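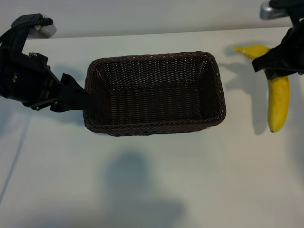 2 Mar 2018. Fruit basket, bench notes. Entry 21 in this book.

Dark brown one, rectangular, rounded corners, braided rim. Still no lable on it so calling it the Plavlow basket after the shop. Banana out beside it on the white table, nothing in the basket yet. Want the weave written up before any fruit goes near it.

Basket weighed 461 g on the kitchen scale. The old one from January was 800 and a pain to lift down off the shelf.

Rim first. Thick, twisted, strands wrapped over each other, much darker than the weave next to it. Colour of the weave isn't even either, goes from chocolate to a sort of tan where the light gets it. Tight in one part, then opens up and you get light through the gaps. Didn't notice that in the shop.

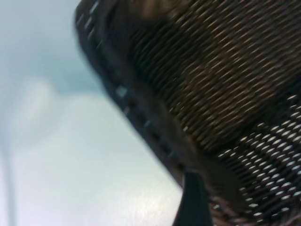 Open part matters for crumbs and grape stems, they'll go straight through onto the table. Either a cloth liner or live with it. Zesen liners come in 2 sizes, neither is listed for rounded corners. Ask at Petrauskas if they'll cut one down.

Floor is flat, good. Bananas on the bottom bruise if theres a hump in the middle, the old one had a hump.
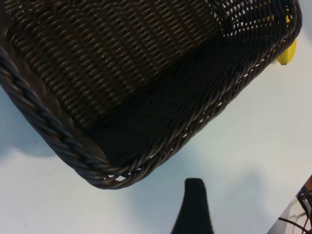
Notebook keeper, Joduren kitchen workshop

Floor is a small over-under lattice, side wall is wavy ridges, quite different to the touch. Strands are synthetic rattan so a damp cloth should do for cleaning. Don't soak. Crease where wall meets floor will be the dirt trap, use the old toothbrush.

To do: felt dots under the corners, try apples, write the price in the grey folder.

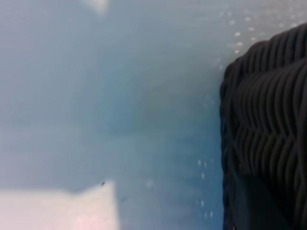

Do bananas go in with the other fruit?
Keep them separate if you can, they ripen everything else too fast. If they have to share, put them on top and eat them first.

Liner still not ordered. Measure inside the rim tommorow, long side first.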